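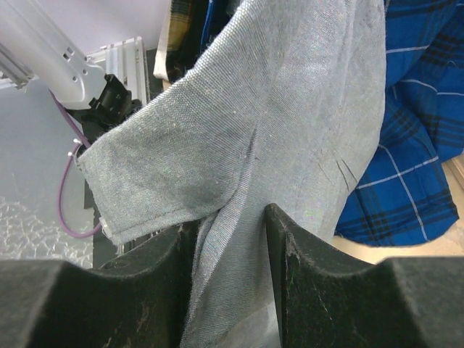 Garment Care and Repairs: Frequently Asked Questions

Home | Services | Price List | Branches | Contact

Filed under: Customer Help

Which items does Niritz accept?
Shirts, jackets, trousers, skirts and household linen are accepted at both the Tavetti and Torvik branches. Leather and fur are not accepted.

Can a frayed cuff be repaired?
In most cases, yes. Staff will examine the cuff at the counter and confirm the price before any work begins.

How long does a repair take?
Standard repairs are ready in 4 working days. Linings and zips may take up to 9.

Should pockets be emptied?
Customers are asked to empty all pockets. Niritz cannot accept responsibility for items left inside.

How long are finished garments kept?
Garments are held for 2 months. A reminder is sent before this period ends.

Comments (3)

Does the Torvik branch take curtains?

Reply from Niritz: Yes, unlined curtains only.

Had two shirt cuffs turned in May and both are still fine. The parking at Tavetti is dreadful though.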